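Stallton Publishes Gripper Comparison, Including the Parts It Lost

Sat 25 June

Stallton, the maker of small grippers for electronics assembly, has released the results of a comparison between its own two-finger Mirov gripper and two alternatives, the Peixoto parallel gripper and the suction-based Cellstead. The task was plugging in a connector, which most people can do while talking on the phone and most robots would prefer not to do at all.

Each gripper made 308 attempts on the bench at picking up a plug with its cable attached, turning it upright and seating it in a socket. Before that, all three went through 1665 simulated attempts, where a dropped plug costs nothing and no one has to crawl under the table for it.

The Mirov had the fewest dropped plugs. It did not have the fastest cycle, and Stallton's marketing department has been informed. The Peixoto was quicker to close and quicker to let go, now and then before it was asked. The Cellstead did well on flat housings and poorly on anything with a seam – a category that covers a good deal of the world's plugs.

"We went in expecting to write a victory lap," said Simão Ramalho, who runs testing at Stallton. "We got a spreadsheet. It is a very good spreadsheet, and in places we even come out ahead."
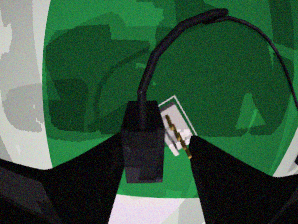
Why is a cable harder to handle than the plug on the end of it?

The plug keeps its shape and the cable doesn't. As the gripper turns, the cable bends, pulls back and shifts the plug between the fingers, so a grip that was fine at pickup may be a few degrees off by the time it reaches the socket.

Cable pull accounted for most of the failures across all three grippers, and it was also where simulation and bench disagreed the most. Simulated cables behaved like cables in a catalog. The real ones had been coiled in a drawer since April and held opinions about it. Stallton has since stiffened its cable model and reran 113 of the simulated attempts, which brought the two sets of results closer together, though not close enough to brag about.

Wedge-shaped fingertips helped the Mirov reach into tight spaces, but they left less surface to hold on to. A wider tip held better and then bumped into everything nearby. The company is now testing a middle width and has asked its engineers to stop calling it "the compromise" in front of customers.

The full results, with settings for each gripper and notes on every failed attempt, are available from Stallton on request. The notes were written by the people running the tests and have been edited only for language.

Stallton will also lend 50 Mirov evaluation kits to labs and small manufacturers that want to repeat the comparison. Borrowers get a gripper, two sets of fingertips and a mounting plate, and are asked to send back their numbers along with the hardware. "If ours does worse on your bench, we want to hear it," said Ramalho. "Preferably by email."

Kit requests go through the contact form on the Stallton website. Cables are not included.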